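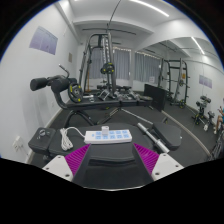 Order and Electricity in a Small Training Room
Project report, Module "Work and Living Spaces", second year
April 2025

1. Why I chose this room

For the project we had to select one room which is used by many people and belongs to no one of them in particular. Most of my group took a kitchen or a laundry. I chose the training room in the basement of the Kostden student house, where I live since August. The room is small, and it has more equipment than a room of this size should have. When I started, things were left on the benches and on the floor almost every evening, and people complained about it in the house chat, mostly after nine o'clock.

My question was simple: why do things not go back to their place, and can this be improved without buying much? The budget from the module was very small, so I could not think about new furniture.

2. The room and its equipment

The floor is dark grey. The big pieces are a padded weight bench, a second bench with foam rollers, and a tall black machine with uprights and a bar across the top. These do not move, or they move only when two persons agree to do it. The weight plates on the machines are black with yellow on them. The dumbbells have a low rack at the foot of the tall machine, but part of the small equipment stays on the floor beside it.

The small things are the real subject of this report. I mean short handles, long bars, loose seat pads, cables and the power strip. They are used for some minutes and then put down on the nearest flat surface. In our room the nearest flat surface is nearly always the weight bench, because it stands in the middle of everything.

3. Method

I did three things. First, I visited the room on ten evenings and wrote in a notebook what was lying outside its place and where. I did not write who had left it. Second, I put a short paper questionnaire next to the door and collected 33 answers. Third, I drew a plan of the room on squared paper and marked the paths on which people walk between the door, the benches and the rack.

The plan was more difficult than I expected. I measured the room with a tape of five metres, and for the long wall I had to make a mark and start again. My first drawing had the bench too near to the wall and I had to repeat it.

4. What I found

4.1 The weight bench is used as a table

On every evening of my visits there was something on the weight bench that does not belong to it. Usually it was a handle or a bar end, sometimes a bottle or a towel. In the questionnaire I asked "Where do you put a handle when you change the exercise?" and the most common answer was "on the bench". Several people wrote that they know where the correct place is, but it is on the other side of the machine and they would have to walk around.

4.2 The power strip has no home

The power strip is white with light-blue switches in two rows. It is needed for the fan in summer and for the speaker and the phones all year. It has no fixed place, so it travels. I found it on the window sill, on the floor behind the door, and on the padding of the bench beside a metal handle with its own cable still in a bundle. I consider this the most important result. A person who wants to use the bench must first move the strip, and he or she moves it to the next wrong place. Also, a heavy handle can fall on the switches, and a drink can be spilled over them.

4.3 Long bars on the floor

A long thin bar on a dark floor is not easy to see, above all when the light near the door is off. Two people wrote in the questionnaire that they had stepped on a bar. The cables are a similar problem, although a cable at least is soft. When I marked the walking paths on my plan, the bars were lying across the path from the benches to the back of the room more often than beside it.

4.4 The rack is low and partly hidden

The rack for the dumbbells is good and people use it. But it is low, and the things on the floor in front of it make it hard to reach the back. If somebody puts one pair on the floor, the next person does the same, and after this the rack is only half in use.

5. Changes I tried

I made four changes and left them for ten days.

The power strip got a wooden shelf on the wall beside the socket, at the height of the chest. I screwed the shelf myself with material from Hnatiuk, the building shop on our street. The cable stays in a bundle and only the needed length is open.

For the short handles I fixed a row of hooks, model Motex, on the wall which is nearest to the weight bench. Before this they had their place in a box behind the tall machine.

The long bars now stand in a corner in a plastic tube with a heavy foot. The tube was left over at Kastumach, the workshop of our faculty, and they gave it to me without payment.

On the floor in front of the rack I put a strip of yellow tape, to show that this part must stay free.

6. Results and discussion

The hooks worked best. After the second day the handles were on the hooks on most evenings. The distance to the wall is only two steps from the bench, and I believe that this explains more than the hooks themselves.

The shelf for the power strip worked well for the phones, but not for the fan. The cable of the fan is too short, and on warm evenings the strip came down again. For this a second socket or a longer fan cable is necessary. I asked the house office and I am still waiting for the answer.

The tube for the bars was used, but it fell over once when too many bars were on one side. It should be fixed to the wall. The yellow tape did not have much effect. People stepped over it and put dumbbells behind it, and after one week one end was loose.

There are weak points in my work. I visited the room only in the evening, so I know little about the morning users. My visits were also visible, and it is possible that people were more tidy when they saw me with the notebook.

7. Next steps

I would like to fix the tube, replace the tape with a second low shelf over the rack, and repeat the visits in the morning. The plan of the room and the questionnaire are in the appendix. The notebook pages are not included, but I can show them on request.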